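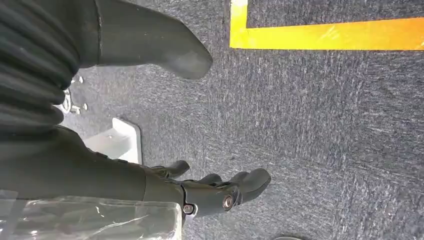

Speckled grey carpet on the floor.

The estimator at Hornby Floors has been specifying commercial carpet for 11 years, and most of what goes out of the Flomasham warehouse is grey. Asked why, she goes straight to maintenance.

"A plain grey shows lint and a plain black shows everything else," she says. "With a fleck you have two or three values in the yarn, so a crumb or a bit of dust sits within the range of the pattern. The floor isn't any cleaner. It reads as cleaner between vacuums."

Her standard recommendation for a workroom is a low loop pile in solution-dyed nylon. Cut pile feels softer underfoot but tracks under castors, and she won't quote it where chairs or trolleys are in daily use. On colour, she asks clients to look at the sample flat on the floor, under the room's own lights, from standing height.

"People hold it up at the window. Nobody walks on it at the window."

The last large order she priced was for the Ishida building, 139 square metres over a concrete slab, in July. Moisture readings held the job up. She will not let adhesive go down until the slab is inside the manufacturer's limit, and two corners near the old kitchenette were over. The installers waited, retested and started from the dry end.

"The client wanted to know if we could glue the rest and come back. You can, but then you have a join where you didn't plan one."

A smaller room at Aka Street was simpler: 23 square metres, of which the client had measured 20. She puts the difference down to the door recess and a cupboard that had been left out. Her own practice is to measure wall to wall at three points, take the largest figure and add a cutting allowance.

Cleaning advice is short. Vacuum traffic lanes daily and the remainder twice a week. Blot spills with a white cloth, working inwards. Hot water extraction once a year, with the furniture kept off until the pile has dried.

What about offcuts? "Keep some 200 millimetres wide or better, from the same dye lot, and write the lot number on the back. Store them flat. We get calls for a match six years on, and by then the range has usually been dropped."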